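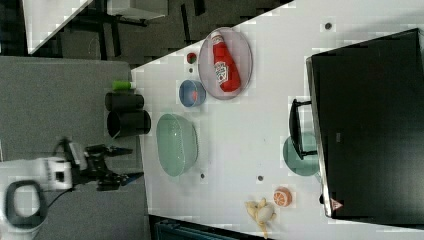
Basten House Residents Association
Minutes, fall meeting, October 11, 2018
Common room, ground floor

Chair: Hjørdis Strand
Notes: Ebbe Engebretsen (sorry for the typing, laptop battery was going)
Sign-in sheet is in the binder.

Opened late, key to the common room wouldn't turn. Hjørdis asked everyone to keep it short.

Last minutes
Read, approved. One fix: the hallway lights are on a timer, not a sensor as written. Corrected in the binder copy.

Water pressure, upper floors
Still bad in the mornings. Top floor says showers drop to a trickle before work, fine again by mid morning. Plumber came in July and replaced a valve in the basement, better for a while and then not. Ground floor has no complaints at all. Question from the back whether the pump is original to the building. Hjørdis thinks yes. Management has the paperwork somewhere.
Agreed to ask management for a proper pressure test on every floor, done at the bad time of day and not after lunch like before. Residents on the top two floors to write down times when it drops. Sheet goes up by the elevator.

Elevator
Stopped between floors again, apartment 64 was in it with groceries. Alarm button worked, person on the phone was polite, wait was long. Inspection certificate in the car is out of date, or the new one hasn't been put up. Ebbe to ask which.
Some discussion of the noise the door makes. No action.

Laundry room
Kandine has sent the new price list. Monthly lease on the big dryer would go to $89. Nobody happy. Points made:
– the dryer eats socks and also leaves things damp
– the small one works better and is older
– could we buy one outright, and who fixes it then
– lease includes repairs but the repair guy takes forever
Hjørdis to call Kandine and ask for the old price thru spring. If they say no we look at buying. Show of hands was in favor.
Also please take the lint out. There is a sign. There are now two signs.
Sign-up board: people are crossing out other people's names. Pen moved to the hook inside the door, any changes get initials.

Bikes
Racks are full and a lot of what's in them hasn't moved all year. Tags go on every bike. If the tag is still on after the notice period the bike goes to the storage cage, not to the curb. Long back and forth on whether a child's trailer is a bike. Decided it goes in the cage if it's folded, otherwise in the apartment.
Somebody has locked a scooter to the gas pipe. Please don't.

Noise from Gunia
The restaurant has started putting bottles out late, after the kitchen closes. Second floor rear gets the worst of it, with windows open it's like being in the bin. Hjørdis has spoken to the manager, who was nice about it and said they would move the bottle run to the morning. It has been better on some nights. Keep a note of dates if it goes on, a letter comes next. Request that people not yell down from the balconies.

Courtyard
Bench slats need oil before winter. The maple got pruned too hard in the opinion of the whole rear side. Management's tree company says it will fill in.
Raised beds: last tomatoes to come out, beds to be covered. Whoever has the good rake, please bring it back, no questions.
Compost smells. Too much wet stuff and no leaves. Leaves are now free and everywhere so use them.
Ebbe asked for $200 from the courtyard money for bulbs and a new hose reel. Hose reel yes, bulbs yes but fewer tulips this time, squirrels. Passed.

Common room
Booking: the room is booked until nine and people are leaving it later than that. Next group has been waiting in the hall. Chairs stacked, floor swept, heat turned down, then lock up. The key problem again – Hjørdis will have the lock looked at, in the meantime pull the door toward you while turning.
Coffee urn is dead. Hao, in apartment by the stairs, has offered a spare one for now. Thank you Hao.
Dishes: real cups are disappearing, so label the box. Tablecloths go home with whoever used them last and come back washed.
Play things for the little kids: parents want plates, bowls and pretend food kept together in one tub so they don't end up under the radiator or in the real dish cupboard. Agreed. A lid that shuts would be good. Anything chewed or cracked gets thrown out.

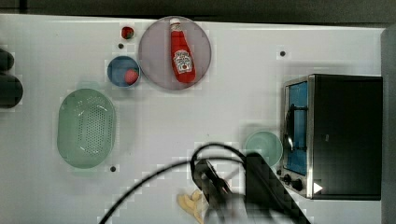

Play kitchen pieces: ketchup bottle on the plate, blue bowl to the left.

Larger toys in the corner: keep or not? Split opinions. The ride-on car is loud on the tile and the people under the hall can hear it. Stays for now, carpet only. Will come up again in the spring.
Wall paint is scuffed all along the window side. Management pays for paint every few years and says we're not due. Could do it ourselves if they supply the color. Ebbe to ask in the same email as the elevator.

Recycling
New bins arrived and the lids are labeled wrong, paper and metal are swapped. Follow the color and ignore the words till stickers come. Pizza boxes were discussed at more length than they needed. Clean half in paper, greasy half in trash.
Someone left a mattress in the bin room. It is everyone's bill if the city takes it. If it was yours please come and talk to Hjørdis, she's reasonable.

Front door
Closer is slamming, wakes up the first floor. Adjusted before the meeting but now it doesn't always latch. Check it behind you. Packages: don't buzz in a driver and leave everything in a heap by the mailboxes. Carry up your neighbor's if you know them.
Request for a shelf over the mailboxes. Needs to clear the fire door. Somebody to measure, name not taken down.

Winter stuff
Salt bucket filled. Shovels are inside the basement door on the left. Snow list is up, put your name on a week, swaps are fine, just write them on the list. Radiators get bled when heat comes on, let the man in or leave a key with a neighbor.

Other
Holiday potluck: yes again, same as last year, sign-up sheet to follow. More salads and fewer desserts was suggested and got booed.
Lost: gray cat collar with bell. Found: one child's mitten, reading glasses, a casserole lid. All on the windowsill by the binder.

To do
Hjørdis: Kandine call, lock, letter to Gunia if needed
Ebbe: email to management (pressure test, elevator certificate, paint), hose reel and bulbs, bike tags
Everybody: lint

Next meeting after the new year, date goes on the board by the elevatr.
Closed, chairs stacked.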